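**Hitstead Residential Center: Medication Room and Staff Pantry Inspection, May**

Inspected by: Kyriaki Lazaridis
Accompanied by: Efraín Llanos, shift lead
Start time: 9:40 a.m.

Ratings: S = satisfactory, N = needs correction, NA = not applicable.

## Section A. Access and security

- [x] Door closes and latches without assistance. **S**
- [x] Key log signed at each shift change. **S** Entries are legible through the end of the prior shift.
- [ ] Spare key held in sealed envelope. **N** The envelope was present but the seal was not initialed. Mr. Llanos initialed a new seal during the visit.
- [x] Controlled cabinet double locked. **S**

## Section B. Temperature and cold storage

- [x] Room thermometer in place and readable. **S**
- [ ] Refrigerator log complete. **N** The log should show 36 °F or higher at every reading. Evening readings are missing for 6 dates. Staff stated that the refrigerator was checked and the sheet was not filled in. An unrecorded check is treated as a missed check.
- [x] No food or drink in the medication refrigerator. **S**
- [x] Door gasket clean and intact. **S** Replaced by Skurkstead under the service agreement.

## Section C. Floors, lighting and exits

- [x] Floor dry and free of cords. **S**
- [ ] All ceiling lights working. **N** One tube flickers over the sink. Work order placed with Giraldo.
- [x] Path to exit clear. **S**
- [x] Fire extinguisher tag current. **S**
- [ ] Step stool in good condition. **N** One rubber foot is worn through. The stool was tagged and removed from use.

## Section D. Packaging and labels

- [x] Stock rotated with earliest dates in front. **S**
- [x] Returned and expired items held in the marked bin. **S**
- [ ] Outer cartons kept until contents are used. **N** See comment.

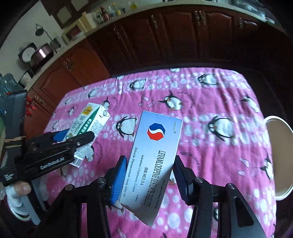
Outer cartons are to remain with their contents until the last dose is given or the item is returned. On two shelves, blister strips had been placed in open trays without their cartons, leaving staff to rely on the foil alone. The product name and manufacturer should be readable without opening the package, as they are on the box marked "Levamlodipine Besylate Tablets" and "Shihuida Pharmaceuticals Group (Jilin) Ltd". A crumpled corner is acceptable if the print is undamaged. Cartons with torn or covered print are to be set aside for Sheyla Castaño.

## Section E. Corrections due

1. Evening temperature readings to resume at once. Responsible: Mr. Llanos.
2. Cartons for tray stock to be matched or the stock returned, within 7 days. Responsible: Ms. Castaño.
3. Light tube and step stool to be replaced within 13 days. Responsible: Bonifacio Llorente.

Copy to the facilities office. Open items will be checked again at the follow-up visit.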